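Plunville Parenting Center Opens Evening Program for Families With Preschoolers

PLUNVILLE, 7 Aug 2023 — The Plunville Parenting Center will begin a free evening program next month for parents and caregivers of children ages 2 to 5. The program, called Jendach, covers mealtimes, sharing, sibling conflict and the switch from home to preschool. Registration is open now.

Jendach was tested at the center in March with a small group of families from the Palma and Drirkdale neighborhoods. Parents met once a week, talked through one topic per evening and went home with a single thing to try before the next meeting. The center is keeping that format for the full program.

"Most of the parents who call us are dealing with ordinary things," said Serena Amato, director of the Plunville Parenting Center. "Their child won't sit at the table, or a new baby has arrived and the older one is upset. They want to talk to someone who has seen it before, and they want to hear from other parents on the same street."

Each session lasts 55 minutes. The first part is a short talk by a member of the center's staff. The rest is discussion, and parents may bring up anything from the week. There is no homework to hand in and no attendance requirement, though families get more out of the program if they come regularly.

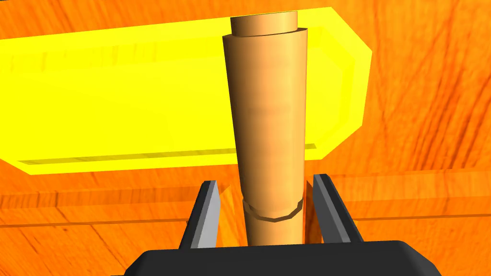
Child Care During Sessions

Child care is available in the playroom next to the meeting room. Children may bring one toy or blanket from home, marked with the child's name. A light snack is served, and parents should list any food allergies on the registration form. Babies under age 2 may stay with their parent in the meeting room.

Families with older children are welcome to bring them along. A table is set aside for homework and quiet reading.

Topics for the Fall

The fall schedule opens with mealtimes, the subject parents asked for most often after the spring test. Later evenings deal with hitting and biting, screen time, toilet training, and how to say goodbye at the preschool door without a long scene — a topic added at the request of several Drirkdale families whose children are starting school this year.

One evening is set aside for grandparents and other relatives who look after children during the day. Parents may attend that session too.

"We had two grandmothers in the spring group, and they asked different questions from everyone else," Amato said. "They are with the children for nine hours at a time. It made sense to give them their own night."

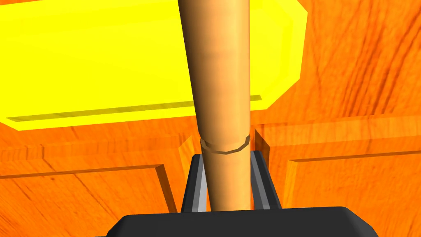
How to Register

Space is limited to 30 families. Registration forms are available at the front desk and at the Palma branch library. Parents can also register by phone during office hours. Places are given in the order that forms come in, and a waiting list will be kept for the winter session.

The program is paid for by a local family fund grant of $3,506, which covers child care staff, snacks and printed materials. There is no charge to families, and proof of income is not required.

Parents who need an interpreter should say so when they register so that one can be booked before the first session.

About the Plunville Parenting Center

The Plunville Parenting Center offers classes, playgroups and a lending library of children's books and toys to families in Plunville and nearby communities. Its drop-in playroom is open on weekday mornings during the school year.

Media contact: Serena Amato, Director, Plunville Parenting Center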